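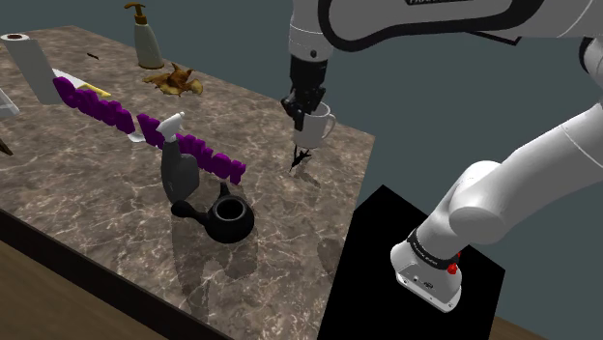
Fig. 1. Marble tabletop, brown-gray with pale veining (computer rendering).

Stone in the House: Notes for Week 8
Instructor: Hayley Tapley
Lab and sample room: Kieran Dolan

Welcome back, everyone, and thank you for the lovely sketches you turned in before the February break. I've read all of them and they'll be in the tray by the sink (please take your own, and be kind to the corners of other people's!). This week we leave wood behind and start on stone, and I want to begin with marble. It's the one most of you will be asked about by a parent or an aunt as soon as they hear what you're studying.

What marble is

Marble starts out as limestone or dolomite. Bury it deep, heat it, squeeze it for a very long time, and the grains grow back together into a tight mass of interlocking crystals. Geologists call this recrystallization, and you should be able to spell it by the quiz. The colors and veins come from whatever else was in the original rock: clay, iron oxides, a little graphite, sometimes silt. Iron tends to give you yellows, reds and browns. Graphite and other carbon-bearing material give you grays. A perfectly white marble is simply one that began as a very pure limestone.

Now, a warning about the word. In the stone trade "marble" has long been used for nearly any carbonate rock that takes a polish, so some of the slabs sold under that name would be called limestone by a geologist. Both uses are fine as long as you know which one the person across the counter is using. When I was starting out I spent a whole afternoon arguing this point with a very patient yard manager, and I'm sorry to say we were both right.

Polished and honed

A polished face is ground with finer and finer abrasives until it throws the light back at you. It deepens the color and makes the veining easier to read. A honed face stops earlier and stays soft and matte. Honed stone is more forgiving of etching, those dull spots left by lemon juice, wine or vinegar. Etching isn't staining, though people mix them up all the time. The acid has dissolved a tiny bit of the calcite, and no amount of wiping will put it back. A sealer slows down stains but does very little about acid, so do please tell your clients this before they pay for one.

In the sample room

Kieran has set out 9 trays along the window side, and he'd like them to stay in order. Start with the tray marked Borel and work toward Skjelbred, taking notes on grain size, vein direction and finish. The Cutlow pieces are cut in two directions from the same block, so compare them slowly and see how different the pattern looks. Drawer 343 has the hand lenses. The acid test is a demonstration only, and Kieran will do it.

Reading

Please read the Stimine packet, both the section on quarry methods and the short one on edges. It's drier than I'd like, but the drawings are wonderful and I still go back to them. Bring one question, written down, even if it feels like a silly one.

Next week: granite, and why your kitchen counter may not be made of it.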